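Can a Machine Do the Dishes Yet? A Repairman Has His Doubts

The man across the table has spent most of his working life inside other people's kitchens. He fixes dishwashers, dryers and refrigerators, and lately he gets paid a day rate by Hostmont, a property company, to tell them whether the home robots they keep getting pitched are worth the money. He agreed to talk as long as I left his name out of it. "I still have to sit in meetings with these people," he says.

So I started with the obvious question. Can any of them do a household chore, start to finish, in a home where people live?

"No," he says, and stirs his coffee. "Next question."

I asked him to be fairer than that, and he tried. He will grant that the machines have gotten better at picking things up. Two years ago, he says, he watched one spend most of a morning on a dish towel. The Deller unit he saw in January got hold of a towel on the second try. "Then it stood there with it. Picking up a towel isn't laundry. My dog can pick up a towel."

His bigger complaint is about how the sales pitch is put together. Limel, one of the companies after Hostmont's business, leans hard on simulation. The robot practices in a computer-made room, over and over, long before it goes near a real one. The brochure says 400 practice rooms. He thinks that number is supposed to impress him, and it doesn't.

"What's in the rooms? That's what I asked. Is there a junk drawer? Is there a fridge door that only closes if you lift it a little? I've been in a lot of kitchens and I could count on one hand the ones where everything lined up."

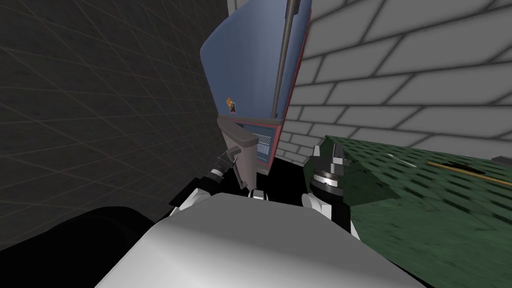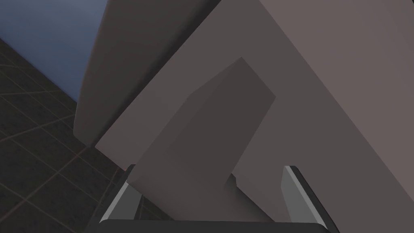
He doesn't say practice on a computer is useless. Pilots train that way, he points out, and he is happy to get on a plane. But a pilot's simulator was built by people who had a very good idea of how a plane behaves. He isn't convinced anyone has that kind of handle on a wet sponge, or a bag of rice with a hole in it.

"Weight is the thing," he says. "You and I pick up a carton of milk and we know right away if it's full. We don't think about it. Ask the sales guy how his machine knows. I did. He told me about the cameras."

I brought up the price, which he had been waiting for. Laryea, another of the bidders, wants to rent its machine out at $199 a week, with service calls on top. He did the math for Hostmont on a napkin and says he left the napkin in the report.

"For that money you can hire a person to come in and clean, and the person will notice that the sink is leaking. I'd pay for the noticing."

What about shops, I asked. Surely a stockroom is easier than somebody's kitchen, with the same boxes going on the same shelves every night.

Here he gave some ground. He thinks a stockroom is where these machines will earn a living first, if they ever do. He sat through a Laryea trial in a hardware store where the job was to move 40 cartons from a cart to a shelf. It got through them. It also took until past 9 p.m., and an employee had to stay the whole time in case it got stuck. When I asked whether it did get stuck, he held up 2 fingers.

"So now you've got one machine doing the job and one person watching the machine do the job. I asked the manager which one he'd keep. He laughed, but he didn't answer me."

I wondered if he was only defending his own trade. He took that well enough. More robots in homes would mean more broken robots in homes, he said, and he'd be glad to learn to fix them. He has already had a Deller arm apart on his bench and thought the joints were nicely made. The wiring he was less kind about.

Would anything change his mind? He thought about it longer than I expected.

"Let me pick the house," he says. "Not their apartment with the one bowl on the counter. My pick, and they don't get to visit first. It loads the dishwasher after a family dinner, runs it, and puts everything away in the right cupboard. No one on a laptop in the next room. If it does that for a week, I'll write Hostmont a very different letter."

He has made that offer to all three companies. Deller asked him to send it in writing, and he did. He is still waiting to hear back.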